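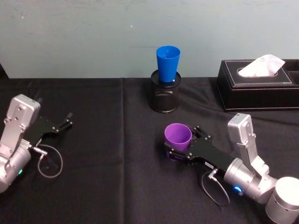 Desk Clutter Notes: README

Maintained by Maysoun Atallah

What is in the folder

Notes, a spreadsheet and some photos about small desk objects and how people put them away. The subject is narrow on purpose. I kept reading claims that a desk can be "solved" with a few containers, usually by companies that sell containers, and I wanted records I could check those claims against. So far the claims aren't doing well.

The spreadsheet has 220 rows. Each row is one tidying episode: what was out, where it ended up, and whether the person could say why. The "why" column is the weakest of the lot. People are very good at making up a reason once you ask for one, and I should have thought of that before I built the form.

File list

episodes.csv, the 220 rows
objects.txt, the names I use for things, with the ones I argued with myself about
photos/, a partial set
old/, the first version of the form, kept so the earlier rows make sense

Object names

Mesh pen holder. Short, round, black wire mesh with a solid rim. I call it a pen holder whether or not it has pens in it. Several people wanted to call it "organizer," a word I refuse to use for something with one compartment.

Plastic cups. Named by color only: blue cup, purple cup. I left out brand and size. If you need volume, this is the wrong data.

Tissue box. A black leather-look box with white stitching around the lid and an open compartment at one end. The product category is sold as a space saver because of that side compartment. I have my doubts. A box that takes up the corner of the desk in order to store a few small things has spent the space already.

Cloth. Black. It hides dark objects very well, so anyone labeling from the photos should expect trouble with the sides of the tissue box.

The nesting question

A large part of the sheet is about nesting, meaning one thing placed inside another. The Altik guide to small desks recommends it for everything, and the Morent one says much the same with nicer fonts. Both treat a cup inside a pen holder as one item put away.

I don't code it like that. A blue cup standing in the mesh pen holder sticks up well above the rim. It does take up less of the tabletop than two things side by side. It also makes a taller stack, and you can't get a pen in or out without dealing with the cup first. So the sheet has two columns, "footprint" and "reachable," and a nested cup usually scores well on the first and badly on the second. If you want a single tidiness score you will have to invent your own weights. I tried it and didn't trust the result.

Then there is the second cup.
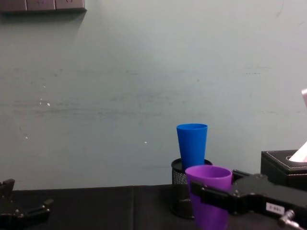
With one cup already in the holder, the next can go inside the first, next to the holder, or somewhere else entirely. The form lists these as options 1 to 3, and option 4 is "in hand." I added option 4 after finding that many records had been forced into "next to" while the object was still being held. Rows from before April have not been fixed. Treat "next to" in those rows with suspicion.

A photo can't settle which way a cup was headed. Please don't fill in a destination from a still. Two people who labeled for me at Birkett did exactly this, agreed with each other nearly every time, and I was impressed until I noticed they were sitting at the same desk.

Scraps

Small bits of paper or tissue turn up in and near containers. They are coded "scrap" and nothing more. Don't guess whether a scrap is trash or a note someone meant to keep. The first form had a column for that and it was garbage.

Known problems

1. Too many dark objects on dark cloth.
2. The 128 rows from the Gokuvville office were entered by one person, me, and I get harsher as the afternoon goes on.
3. Five rows have no object name at all. I left them in.
4. "Put away" was never defined well enough. See old/ for three attempts.
5. The spreadsheet records the end of an episode and skips whatever mess came before it.

What I would not use it for

Recommending products. Ranking people by neatness. Any sentence that starts with "studies show." Someone asked me whether 400 rows would make the results solid, and I don't think so. More rows of a fuzzy column are still fuzzy.

It may be of some use if you are writing your own form and want to see where mine broke. Corrections are welcome if they come with the row number. General opinions on pen holders go in objects.txt, under the last heading, where mine already are.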